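Marloes Van Dijk
16 October 2020

1/ OK, laundry thread, you asked for it! I put off sorting for 9 days and now there's a heap of shirts on the floor and I have opinions.

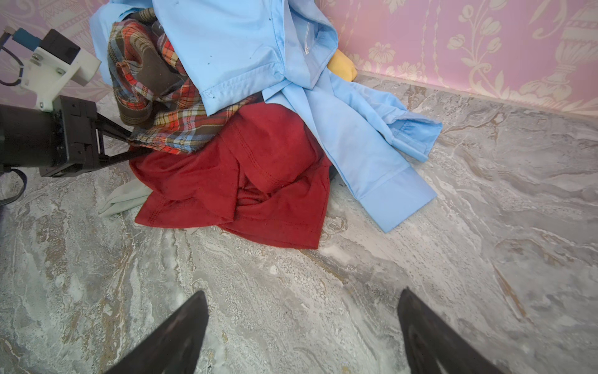

2/ Long sleeves first, always. They wrap around everything else, so I pull them straight before I touch the rest. (My sister in Berkau starts with socks. We've argued over this since January.)

3/ Then the reds. I once washed a red tee with white pillowcases and slept on pink for a year, so now red gets its own pile, no exceptions.
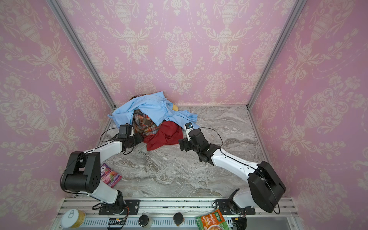 4/ My rule for button-ups is cuffs open, collar up, inside out if they're dark. I break it constantly with the light blue one because I always want to wear it the next day. It lands on top of the heap every single time, and the plaid ends up squashed under it.

5/ Speaking of plaid, does anyone iron flannel? I gave mine 2 minutes once and got bored. 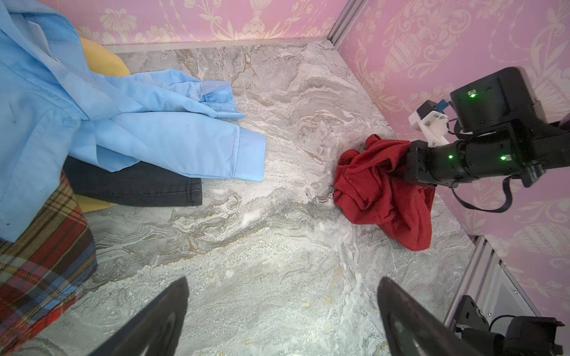 6/ I just shake it hard and hang it by the hem. Good enough for the bus to Skellach! Anyway, darks go in tonight, reds tomorrow, and if you have a trick for stiff cuffs please send it my way.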